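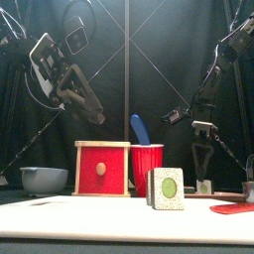
Mark the logbook, not the run

Opinion
9 February 2022
Stepan Vasylenko

The rules for the Rojanasak student manipulation league give 1000 points to a team at the start of the season and take them away for failed tasks. Dropped object, minus. Time overrun, minus. Human hand inside the work area, minus a great deal. What the rules do not do, in any of their 44 pages, is award or remove a single point for what a team writes down. I have been a supervisor in this league since it began and I think this is a serious mistake, and one that could be put right before the next intake.

Our club at Flidomley runs a two-arm table. The students call it Hamimel, after a name on an old parts drawer, and the name has stuck to the point where it appears in our timetable. The arms work over a white table with a black cloth behind them, and the objects are the usual mixture: a bowl, a felt-fronted box with a round knob, a plastic cup with something standing in it, a few speckled blocks. The tasks are short. Pull the knob. Lift a block from the board and put it down elsewhere. Pass an object from one arm to the other.

A task like this can be made to succeed once by almost any group of students who are prepared to stay late. The league knows this, so it asks for repeats. But the repeats are made on one day, on one table, with the objects set out by the team. A team which has learned by patient fiddling that the block must sit slightly to the left will score well and will know very little about why.

Last season we had two groups. The first, led by Deok-su Hwang, spent most of its time on the handover task and finished well up the table. The second, led by Chanida Yensuk, came 13th. I would hire the second group.

The difference was in the notes. Chanida's group kept one file, in date order, with a line for each attempt: layout of the objects, which version of the program, which gripper fingers were fitted, result, and a free comment. By the end of the season it ran to 3255 lines. Many of the comments are of no interest to anyone ("again", "again", "lunch"). Some of them are the most useful thing the club owns. One entry records that the right arm's fingers close a little early after the arm has been idle for a long period. Another says that the felt on the box drags against the fingers if the approach is too low. When new members asked this term why the approach height is set where it is, the reason could be found in a few minutes.

Deok-su's group had a better program and a folder of videos. The videos show successes. When the handover stopped working in the week before the final, they had no means of finding out what had changed, and they recovered by trying things until it worked again. They did recover, and they deserve credit for their nerve. I would still not call it engineering.

There are three objections that I hear often enough to answer.

The first is that students will invent their notes. Some will. Wichai Hemmin, who judges for the league, put this to me over a long and rather bad dinner after the final. His view is that a points scheme for logbooks would produce beautiful logbooks, filled in the night before. I accept the risk, but false notes are harder to produce than he thinks. A real log has gaps, bad spelling and long runs of the same failure. A judge who picks a line at random and asks the student to set up that attempt again will know within a minute or two what sort of document is being held.

The second is that marking notes takes judges' time. It does. I would pay for it by cutting the number of scored repeats. The last few repeats seldom change the order of the teams, and they use up most of an afternoon.

The third objection is the strongest, and comes from my colleague Lahcen Sqalli. He says that students join a robotics club to move robots, that they get quite enough paperwork elsewhere, and that if we mark the paperwork we will lose the ones who are good with their hands. I have no full reply to this. We did lose one member last February who said plainly that he was bored of typing. I would only say that the log need not be typed. One of our students now speaks each result into a phone while resetting the objects, and a short script turns it into a line in the file. It misses some of the words, and it is still better than memory.

There is a practical point too. The club's table is set up differently from the one at Kumitz, where the regional round is held. The camera mounts differ, the light differs, and the table height differs by enough to matter. A team that arrives with a program and no record has to start its tuning from nothing. A team with a record knows which settings were sensitive and can check those first. The present rules leave this advantage to chance, and most teams never find out that it exists.

My proposal is modest. Take 200 of the points and tie them to the log. Publish the fields that each line must contain. Let the judge choose one failed attempt from the log and ask the team to reproduce it on the table, in front of everyone, and score how close they come. A team that can fail on demand has understood its machine - and I would expect the audience to enjoy it more than a ninth successful handover.

The league takes comments on the rules until the end of the month. I have sent mine, with the log attached, lunch entries included.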